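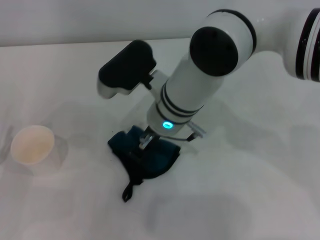

Figure 2. Dark blue fabric on a white tabletop, against a pale gray wall.

4.2 What people call their dark clothes

I went into this part of the study thinking navy would be the easy one. It wasn't! Of the 299 wardrobe diaries we got back from households in Stusmont, 111 used "navy" and "black" for the same garment on different pages, sometimes in the same week. Krystyna Kaczorowski and I coded the color words separately, and we kept running into entries like "the black pants (navy)" and had to stop and talk it over. In the end we let a garment carry two color names if its owner gave it two.

My favorite stretch of the interviews came out of this. Lizeth Inga asked people where they got dressed in the morning, and the answers were wonderful: hallways, stairs, a bathroom with the light off so the baby wouldn't wake up. Anyone who dressed before 6 a.m. was far more likely to tell us about a color mix-up, and most of them told it as a funny story, with socks in the starring role.
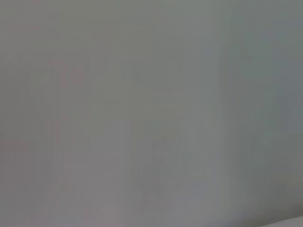

Gray gave us a different kind of trouble. People hardly ever mixed it up with another color, but they had loads of names for it (ash, pencil, dishwater, "my dad's car"), and very few of those names were shared outside the home. Vitória Vilela had warned me about this after the pilot, and I wish I'd listened, as our coding sheet only had room for light and dark. We added a free-text column in February and went back through the diaries from the start. The counts for blue in Section 4.1 didn't change. The gray ones did, quite a bit, and I come back to them in Section 5 along with the laundry data.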